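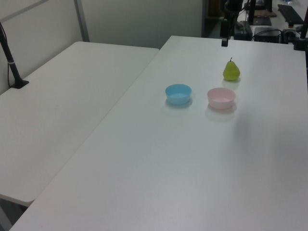

Tables and tableware, room 309

Zulema Ulloa and Sheena Pringle put this page together for people choosing furniture and small items for the Terkum tea room. Click on any picture for the larger size.

1. White tables, side by side, with a blue bowl, a pink bowl and a green pear. The bowls are plastic and the same size. They come from the Grostska range and stack well in a cupboard.

The left table has a rounded front corner and can be booked as a pair. Please wipe the tops after use and put the bowls back on shelf 37.

Page last changed 27 February 2020. More pictures will be added in August.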